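Home Kitchen and Table Ceramics Glass Wood A to Z Contributors

Bowl (vessel)

Mar 9, 2020
By Roxana Escobar

A bowl is a round, open container, usually wider at the top than at the bottom, used for preparing, serving, eating, storing and carrying things. It is one of the oldest and most widespread of all made objects. Almost every culture with a settled kitchen has had its own version, and plenty of cultures that moved with the seasons had wonderful ones too, light enough to pack and tough enough to drop.

Definition and related forms

The line between a bowl and its neighbors is pleasantly blurry. A dish is generally shallower, a cup is generally smaller and meant for drinking, and a basin is generally larger and often meant for washing. All of these have exceptions. The French bol of hot chocolate or milky coffee is a drinking vessel, and so is the Scottish quaich, a shallow two-handled bowl passed from guest to guest. The Japanese chawan, used for tea and for rice, does both jobs under one name. Catalogers who try to settle the matter with a ratio of height to width soon run into a vessel that breaks the rule.

Origins

The first bowls were probably borrowed from nature: gourds, large shells, coconut halves, turtle shells, folded bark. Few of these survive in the ground, so their history has to be guessed at from later copies. Early potters often shaped and decorated clay to look like a gourd or a basket, and in some places clay was pressed into a basket that served as a mold.

Fired pottery appeared in East Asia long before farming did, and fragments from caves in southern China have been dated to nearly 20,000 years ago. Many of the earliest pieces are thick and plain, with scorch marks suggesting that they were used for cooking.

One of the strangest and most exciting chapters comes from Mesopotamia in the fourth millennium BC. The beveled-rim bowl was coarse, quickly made and produced in staggering quantities. Archaeologists find them in heaps, many of them whole. They may have been ration measures, bread molds or both, and the argument has been running happily for generations.

Parts of a bowl

Potters and collectors use a small shared vocabulary. The rim, or lip, is the upper edge. The wall is the side, and the well is the inside, especially the lower part where food gathers. The foot is the ring or pad the bowl stands on. A foot ring keeps a hot bowl clear of the table and gives the fingers something to grip, and on Chinese and Korean wares it is often the first place a specialist looks. Clay color, tool marks and traces of kiln grit all show up there.

Rims deserve more attention than they get! On Ding ware, made in northern China from the Tang dynasty onward, many bowls were fired upside down, which left the rim bare of glaze. The rough edge was then often covered with a thin band of metal, and the repair of a practical problem became part of the look.

Materials

Clay is the best-known material but far from the only one. Turned wooden bowls were everyday eating ware across much of medieval Europe, cut from ash, alder, beech and maple on a pole lathe. The maple ones, called mazers, could be very fine, with silver mounts at the lip and foot. A good turner could cut several bowls from one block, one nested inside the next, and the small leftover cores still turn up on dig sites.

Glass bowls were cast and ground long before anyone learned to blow glass. Once blowing spread through the Roman world, glass became common on ordinary tables. Bronze, brass, pewter and silver have all had their turn. Enameled steel arrived in the nineteenth century, and melamine became a kitchen favorite in the middle of the twentieth - light, colorful and hard to break.

Regional traditions

In much of East Asia the bowl is the center of the place setting, and in Japan it is good manners to lift a small bowl from the table when eating from it. In Korea, metal bowls with lids are still widely used for rice. The lid keeps in heat, and the bowl stays on the table.

The Andean and Central American traditions are rich in gourd bowls, many of them carved, burned or lacquered. The Ospina collection, put together by Segundo Agudelo over a working lifetime, holds 3115 bowls from these regions, 144 of them gourd pieces with carved scenes of markets, weddings and harvests. Agudelo liked to show visitors the mended ones first. His notes describe 87 bowls with old repairs, most of them stitched with plant fiber through drilled holes, a method known in many parts of the world and still surprisingly strong.

Surface and wear

Glazes, varnishes and bare materials all record use, and so do the surfaces that tableware stands on. An unglazed foot can drag fine lines across a table or shelf, and cutlery leaves gray marks on a pale glaze that are often metal rubbed off the knife and can sometimes be cleaned away.

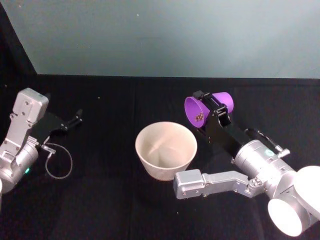 A bowl with a purple cup, over black cloth.

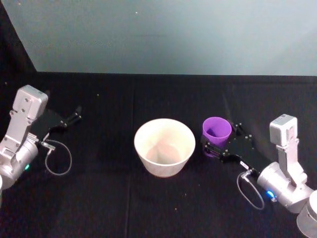 The bowl and the cup again.
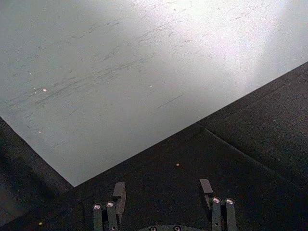 Scratches and scuff marks on a matte gray surface.

Crazing is a different thing, a net of fine cracks in the glaze itself. It happens when glaze and clay shrink at different rates as they cool, and it can go on developing for years. On some wares it is a fault. On Song dynasty Guan and Ge wares it was prized, and potters rubbed in color to bring out the lines.

Repair has its own admirers. Kintsugi, the Japanese practice of mending with lacquer and powdered gold, is the best known. Metal staples were used for centuries in China and Europe, and traveling menders could rivet a bowl so neatly that it would hold soup again.

See also: Basin; Foot ring; Gourd; Mazer; Porringer; Quaich

Last updated: Monday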